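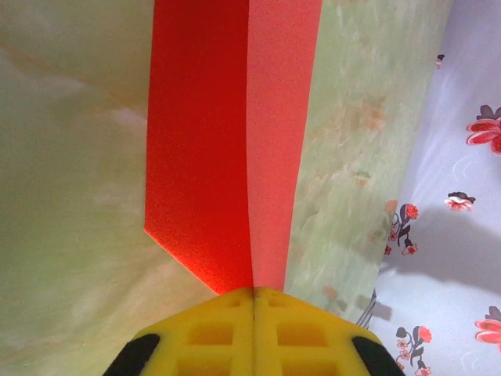

Testers Wanted for Paper and Foam Craft Kits

Home | About | Studies | Join In | Contact

Print this page | E-mail this page

Most craft kits promise a rainy afternoon of fun and deliver ten minutes of it, followed by an argument about glue. We have read the boxes. "Easy for all ages" is printed on nearly every one, and we would like to know who checked.

Reltero is a small consumer testing group in Plillonville. We are looking for 80 households to try craft kits at home this fall and tell us what they think of them. The kit makers do not pay us, and they do not see your comments before we print them.

What you would do

You get four kits over eight weeks. Some are folding and cutting kits, some use foam shapes, and one is a mix of both. Try each kit the way you normally would, with kids or without. Then fill in a short form. If you gave up halfway, write that down. A half-finished lantern is worth more to us than a polite five stars.
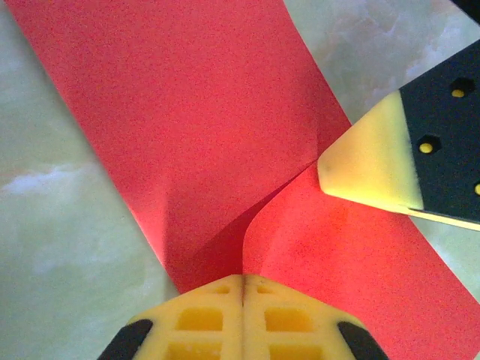

Red paper with a curved fold.

We are most interested in the instructions. Last April we ran a smaller round in Otdale, and the loudest complaints were about folding steps that skipped from a flat sheet to a finished bird. The makers say their new leaflets are clearer. Maybe so.

Who can apply

Anyone 18 or over with a mailing address in Plillonville or Otdale. You don't need to be good with your hands. Please don't apply if you work for a toy or craft company, or if you sell kits online. We do look.

What you get

Each household that sends in all four forms gets $185 by check. You also keep the kits, for whatever that is worth. We don't pay for forms that are plainly copied from the box, and yes, people have tried it.

How to apply

Write to Marina Deligiannis at Reltero, P.O. Box 2347, Plillonville. Tell us who lives with you, the last craft kit you bought, and whether you would buy it again. Letters must reach us by Sep 20, 2026. Questions about payment go to Myrto Koutsoukos at the same address.

Contact | Copyright Reltero | Back to top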